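Gripper, part four

2018-06-08

The second pair of fingers is on and the arm is back on the table. The first pair lasted 200 grips before one snapped at the base, so I made these thicker and gave the wrist camera a new bracket while I was at it. 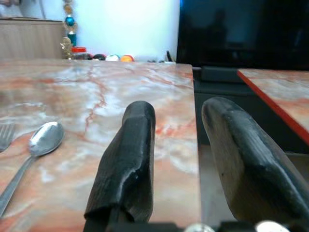
Wrist camera view, with the spoon and fork on the left.

The black covering is wearing through on the right finger. I glued it in December and used too little at the edges. Darcy Mahuika at the workshop has offered me some offcuts of a softer rubber, which I'll try next.

Cutlery is still the hardest thing to pick up. A spoon handle lies very flat, and the tips have to come down within 4 mm of the table without touching it. I've slowed the last 20 mm of travel and will run 50 more tries before I change anything else.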